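Friday
By Notburga Gruber, for Kadeck

Kadeck Opens Its Doors to Outgrown Team Jerseys and Asks Prukcombe Families to Look in Their Closets

PRUKCOMBE – Every family with a child in sports has one somewhere. It may be at the bottom of a gym bag, or over the back of a chair, or in the box marked "winter" where it has no business being. We are talking about the team jersey that fit perfectly well last season and now stops somewhere above the belly button. Kadeck, the neighborhood clothing exchange on the corner across from the Verbeke bakery, would dearly love to have it.

Starting this Friday and running through the end of April, Kadeck will be collecting used sports jerseys in all sizes and colors for its spring Jersey Swap. Anyone who brings one in can take another one home the same day, and families who have nothing to bring are every bit as welcome to come and choose. There is no charge and no form to fill in.

The swap began last year as a very small thing, on a single rack by the window, and we thought we might see a few dozen shirts if the weather was kind. By the time we closed up we had taken in 184 of them, and 127 had already gone out again to new players. The rest were saved over the summer and most found a home when the fall teams started up.

"My own son went through two sizes in one season, and I remember standing in the hallway with this perfectly good shirt and not having the heart to throw it out," said Floor Van Dijk, who runs the exchange and sorted most of last year's pile herself, usually in the evening with the radio on. "You get attached to them. I think people are happy to let them go when they know another child is going to get grass stains on them."

This year Kadeck hopes to collect around 500 jerseys, with help from Ginoner, the local laundry service, which has kindly offered to wash everything that comes through the door. Bart Verhoeven of Ginoner asks that people please turn out any pockets and leave the stain treatment to his staff, as some home remedies set the color worse than the stain ever did – he was very firm with us on this point, and we promised to pass it along.

Shirts do not have to be folded, and they do not have to be clean. Names and numbers on the back are fine, and so are old sponsors and teams that no longer exist. Small tears can be mended, and Skarphéðinn Frandsen will be at the sewing table in the afternoons for anyone who would like a hem taken up or a loose number stitched back down while they wait. What we cannot take this time is footwear, helmets or padding, much as we would like to, simply for want of shelf room.

Jaxon Friesen, who coaches the under-tens, will be bringing over the leftovers from his own equipment closet, which he tells us has not been properly emptied in living memory.

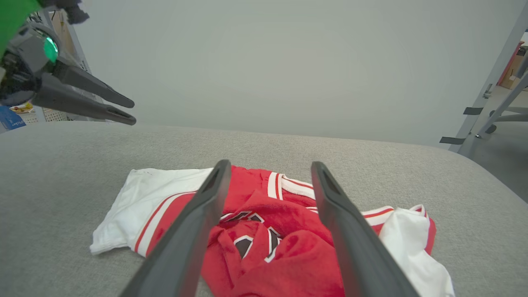 Jerseys can be dropped off any day the exchange is open, from ten in the morning until six in the evening, and the swap racks will be put out at noon on Friday. Coffee will be on, and there will be something sweet from across the street for as long as it lasts. Questions about larger donations from clubs or schools can be put to Notburga Gruber at the Kadeck front desk.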